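FOR IMMEDIATE RELEASE

Furnitthorpe, 05/12/2023

Sturkar shared workshop opens its hand-held gripper build to everybody

Hi all! I've been asked to write the press release this time, so it's going to sound like me and you'll have to put up with that. The short version: Sturkar, the shared workshop in Furnitthorpe, is putting out the full plans for Prumisov, our pair of hand-held robot grippers. Drawings, parts list, cable plan, the lot. They're free to download from today, and you can come in and build a set with us if you'd like the company.

I started on Prumisov in April at my kitchen counter with a cheap printer and a pile of motors I'd bought for something else. The idea was simple enough. You wear the grippers, you do a job with them, and you learn what those fingers can and can't manage long before you've built an arm to hang them on. I wanted to get the hands right first (arms are expensive and I'm impatient).

The kitchen version had fingers so stiff they couldn't pick up a sponge. I brought it into Sturkar, got a lot of advice, took maybe half of it, and rebuilt the fingers 20 times. The set we're releasing has 84 parts per pair, not counting screws, and most of them can be printed overnight on an ordinary machine. The strap took longer to sort out than any of the moving bits! If it sits wrong on the back of your hand, your wrist lets you know by lunchtime.

We try them on everyday stuff at a table: bins, trays, small boxes, circuit boards, tubs of water.
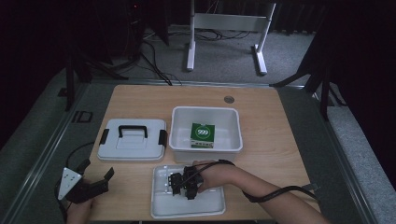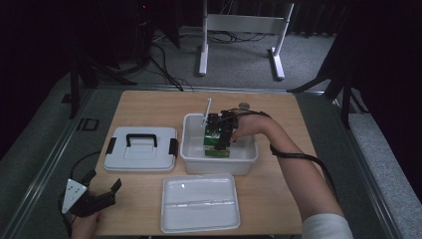

I get asked a lot why the cables are still there. They add drag, and I'd love to lose them, but a battery on each hand made the whole thing front-heavy and I was grumpy with it inside a minute. So the plans are for the cabled version. If you come up with a better way to route them, please send it in and I'll add it to the notes with your name on it.

What's in the download: print files for both hands, the wiring sheet, my build notes (long, with complaints), and a set of practice tasks to try once you're strapped in. The finger pads are a separate file, so you can swap shapes without reprinting the rest. I've had good luck with the wider pads on flat things and no luck at all with them on anything round.

For people who'd like to build in person, Sturkar is running 4 build evenings, with 20 places at each. You don't need to have soldered before. Bring closed shoes and a laptop if you have one, and we'll supply the tools. Juhász, the hardware shop down the street, is putting together bags of the screws and bearings so you won't have to hunt for odd sizes.

Reporters and bloggers are very welcome to stop by and try on a pair. Send a note to the Sturkar front desk with "Prumisov" in the subject line and it'll get to me. I'm usually in the workshop after dinner.

ENDS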